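Wollham Youth Football — progress report, January
To: Eberhard grant office
From: Reto Frei

Quick one, full accounts to follow. Season is halfway, all 5 age groups still playing. Under-14s top of the league after the win over Zaltbridge, two late goals. Under-12s struggling a bit but turning up.

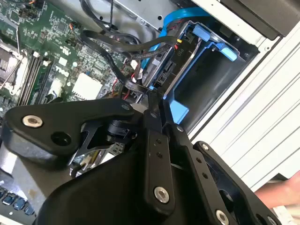
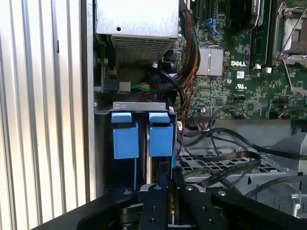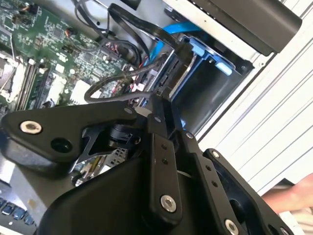 Open desktop computer, all three.

Money: 2,179 spent of the grant so far. Of that 1,714 went on field rental and referees, the rest on balls, bibs and one set of goal nets. Travel not in there yet — Lernis away was a long bus ride and the invoice hasnt come.

Attendance good. Almost 700 at the fall tournament, counting parents. Thursday practice moved to 6 p.m., lights on the lower field are too weak for anything later.

Still to do: coaching course for two parents, girls' team sign-up, replacment keeper gloves. Need a yes from you on moving the unspent travel money to the spring cup. Entry closes end of February, so sooner is better.

Reto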